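Call for participants: Dağdelen Dialect Recording Camp

Home > Take part > Open calls

Oltus is looking for people who would like to spend part of the summer in the village of Dağdelen and help us to record the local dialect, above all the words which are connected with bees, milk, weather and stone walls. The camp is organised together with our partners in Idbridge, where the recordings are kept and where a part of the transcription is made during the winter.

This is the fourth camp. In the first three summers we collected some 80 hours of speech, and we are still writing it down. From the finished transcripts we have a list of 176 words which do not stand in any printed dictionary we could find. For many of these words we have only one speaker. We would like to hear them from a second person, if possible from another family, and to learn if the meaning is the same on both sides of the river.

What you will do

You will work in small groups. In every group there is one person who speaks Turkish well, one who takes care of the recorder, and one who writes the notes. You can change places during the camp if the others agree.

In the mornings the groups visit people at home, in gardens or at the upper pasture. A visit takes as long as it takes. Sometimes it is twenty minutes on a doorstep and sometimes you stay for lunch, and it is not polite to look at the clock. We do not come with a long questionnaire. We come with a theme (for example, how a hive is closed before the cold) and a few drawings, and we let the person talk.

After lunch there is a rest, because of the heat. From four o'clock we listen again to the morning's recordings, cut them into pieces, give them file names and begin the first rough transcription. It is slow work. One minute of speech may need half an hour, and more if two persons talk at once or if there is a tractor. Please think before you apply if you have patience for this, as it fills half of each day.

In the evenings we eat together at the old school, and there is usually some talk on phonetics, on how to describe a plant, or on whatever was difficult during the day. The talks are not obligatory but most people come.

Food and living

We sleep in the two classrooms of the old school, on camp beds. There are two showers and the water is warm in the late afternoon. Breakfast and dinner are cooked by a family in the village and are included in the fee. Lunch is simple: bread, cheese, tomatoes, cucumbers, olives. Vegetarians eat well in Dağdelen. For vegans and for people with an allergy we can find a solution, but we need to know it when you apply and not on arrival.

The small shop in the village closes early and has no fixed hours. If you are used to eating something between meals, bring it from the town. Everybody puts a few things in the common box for the walks to the pasture.

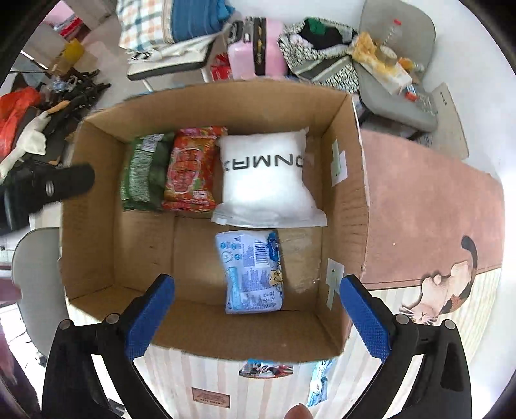
After last summer's camp a participant wrote to us that the transcription was harder than her whole first year of university, that she had dreamed of vowels for a week, and that she understood only on the last afternoon why we ask for the same word again and again. She would also have liked more time at the pasture and fewer talks in the evening. We have listened to this, and this year there will be two full days at the pasture.

Who can apply

You should be at least eighteen years old. There is no upper limit. In the past we had students, teachers, a retired nurse, beekeepers and a sound engineer, and it was a good mixture.

You do not need a degree in linguistics. If you have one it is useful, but please be prepared that the people you record know much more than you on the subject of the conversation.

We need from you:

Good spoken English, as it is the common language in the camp.
Turkish at any level. Beginners are welcome for the recorder and the archive work. For the speaker's place in the group we ask for fluent Turkish.
Careful listening, also when you are tired.
Legs that can manage a walk uphill of an hour and a half on a stony path. If this is not possible for you, write to us anyway. Many of the visits are in the village itself, and last year one group never left it.
Readiness to work for the whole length of the camp. We cannot accept people for a few days only.

Experience with audio recording, with handwriting in old Turkish letters, with botany or with map drawing is an advantage. Please tell us also about things which seem unimportant to you. In our second camp it helped us very much that one participant knew how to milk a goat.

Places and dates

We have 17 places. A part of these is kept for people who live in the province, and a part for members of the Idbridge evening class in transcription. The camp is in August. The exact days depend on the honey harvest, and we will write them to all applicants as soon as the village has decided. Please do not buy a ticket before you have our confirmation.

What it costs

The fee is 226 euros. It covers the bed, breakfast and dinner, the printed handbook, and the minibus from the bus station in the valley and back again. It does not cover your travel to the valley, your insurance, or lunches on the free day.

The Gallmont fund pays the full fee for four participants who could not come otherwise. To ask for it, write one or two sentences in your application. You do not have to send proof of income, and the people who choose the participants do not see who has asked.

We pay the speakers a small sum for their time. It comes from our own budget and the participants have nothing to do with it. Please do not give money or large gifts on your own account. A packet of tea is fine.

What to bring

Shoes which cover the ankle. A hat. A jumper for the evenings, also in August. A sleeping bag or two sheets. A notebook with hard covers, and pencils, as ink runs when it is hot and the hands are wet. A torch. Your own towel, and better a second one for the stream.

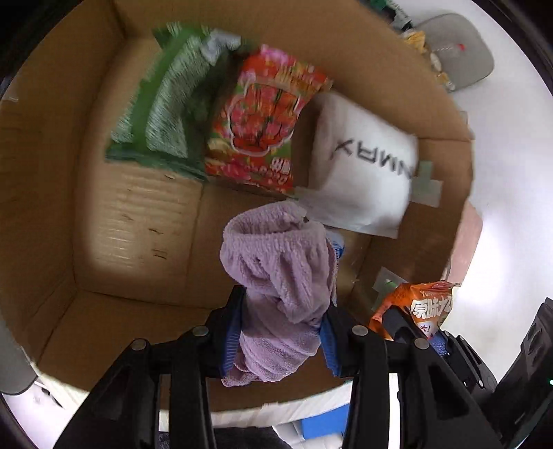

Photo: Oltus. Free to use with mention of the source.

Recorders, microphones, batteries and headphones are given by us. If you prefer to work with your own headphones, bring them, but with a cable. A laptop is helpful for the afternoons. It does not have to be new, and we have a few old ones to lend. The internet connection at the school is weak, so please install the transcription program at home. The link will be in the confirmation letter.

About consent and about the recordings

Every speaker is asked before the recording and again after it. The second question is the important one, when the person knows what was said. If a speaker says no, or says yes but with a face that means no, the recording is deleted on the same day. We have lost beautiful stories in this way and we would do the same again.

The recordings belong to the speakers and their families. Copies are kept at the school in Dağdelen and in Idbridge. Participants may use short pieces for study with the written agreement of the family. It is not allowed to put any recording, or any photograph of a speaker, on social media. All participants sign this before the first visit.

The names of participants are printed in the word list, next to the words on which they have worked. If you do not wish this, tell us.

How to apply

Please send us one document, not longer than two pages, with the following:

Your name, where you live and how we can reach you by telephone.
Your languages, and how well you speak each of them. Please be modest here. We will telephone you.
What you have done until now, in a few lines. A full CV is not necessary.
A word from the place where you grew up which people from elsewhere do not understand, with its meaning and the name of the person from whom you know it (grandmother, neighbour, bus driver). This is the part we read first.
Food, health and anything else we should know.
If you ask for the Gallmont place, one or two sentences.

You can write in English or Turkish. The form for sending is on the page Contact, under Camp. Applications by post are also accepted, at the Oltus office or at the library in Idbridge, but then please add an e-mail address for the answer.

We will telephone everybody on the short list. The conversation takes a quarter of an hour and there is nothing to prepare. All applicants receive an answer, also if it is negative, and those on the waiting list are told their place on it. Every year somebody cancels in July, so the waiting list is worth staying on.

Questions which are often asked

Can I come with a friend or partner? Yes, but you apply separately and you will be in different groups.

Can I bring a child? Unfortunately not this year.

Is there a certificate? Yes, with the number of working hours. Some universities have accepted it as field practice. Please ask yours before, we cannot promise it.

Is there telephone reception? On the school stairs and beside the mosque, yes. At the pasture, no.

Can I help from home? From October we need people for the second reading of transcripts. For this there is a separate call, which will be on this page after the camp.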